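Drying shed notebook, Saturday, March

Started at 6:40 because I couldn't sleep for thinking about the second rack. Kettle on, windows open, starter crock checked before anything else. It smells wonderful! Sharp and clean, with that pear-drop note on top that the first batch never got near.

Batch 21 is the cider vinegar made from the Rernell windfalls, the ones that came in bruised and that I nearly turned away. So glad I didn't. The juice tasted thin at pressing and I wrote "dull, maybe for cleaning windows" in the margin of the last page. I take it back. After the slow ferment in the cool corner it has gone properly dry, and the mother has formed in one piece across the top of the crock, smooth as a pancake.

Strength test this morning: titrated twice, same reading both times, and it's high enough for pickling. I did a little dance by the sink. The Bundora batch, same yeast, same size crock, is still lagging and tastes of bread. My guess is temperature. The Bundora crock sits by the door and gets the draft every time somebody goes out to the yard, so I've moved it next to the Rernell one and wrapped it in the old blanket. Will taste again midweek and write down whatever I get, even if it's still bread.

Something I want to try while I'm on a roll: holding back a few whole apples from each lot to compare skin and flesh against the finished vinegar. The redder the skin, the more color seems to come through when I leave the pomace in overnight, but I've been going on memory and that's no good. So from now on every lot gets a page with the fruit first and the crock after.
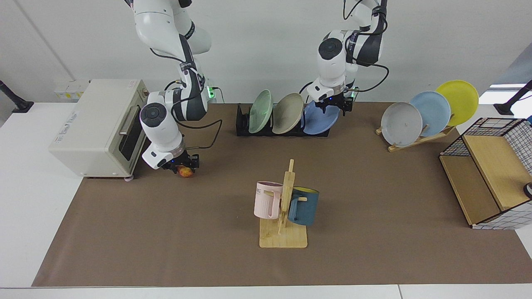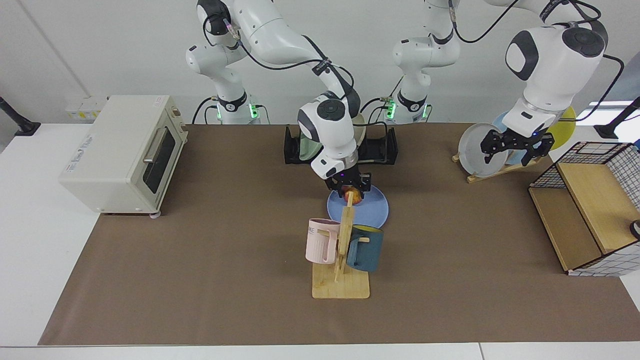
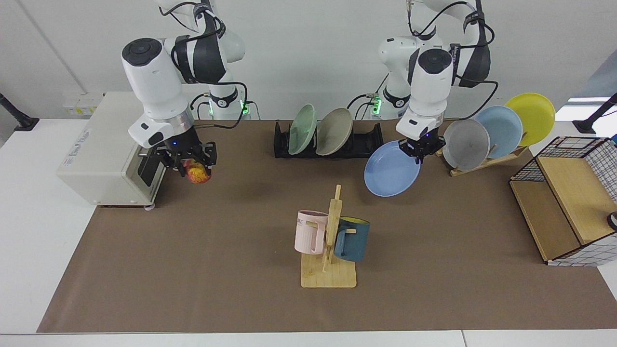
Back to the racks. The second rack is up! It took the whole middle of the morning and one skinned knuckle. I used the offcuts from the Drorkden shelving, which were a hair too long, so the bottom shelf is sanded at one end and you can tell if you look. It doesn't wobble, even loaded with full jars, and I leaned on it pretty hard. Jars go label out, oldest on the left. Please, please keep to that, because last month I opened three before finding the one I wanted.

Then the fun part. I've wanted to do a rice vinegar ever since I tasted the dark one from the shop in Chiba, and the rice has been soaking since yesterday. Steamed it in two loads (the steamer won't take it all, I tried) and spread it on the cloths to cool. The first load was perfect, every grain separate and a bit chewy. The second was a touch wet in the middle, so I gave it another ten minutes with the lid cracked. Koji went on at blood heat, sifted through the tea strainer, turned over by hand until my arms ached. It's in the box now with the damp cloth over it.

Turning times: before lunch, late afternoon, last thing at night. If it feels hot in the middle, break it up and spread it thinner. Don't wait for the next turn.

Bottling sums, so I stop doing them on the backs of envelopes: 40 bottles from batch 21 if I leave the cloudy stuff at the bottom for the next starter. The counter on the hand capper reads 2,312, which made me grin. I should oil it.

Still to do:
Scrub the small crock, the one with the chip in the rim.
More cheesecloth, the tight weave this time. The loose one lets fruit flies through.
Relabel the two jars where the ink ran.
Taste Bundora again.

Koji at the late turn: warm, sweet, a smell like chestnuts, and the first white fuzz on the grains at the edge of the box. Spread it a bit thinner and put the cloth back.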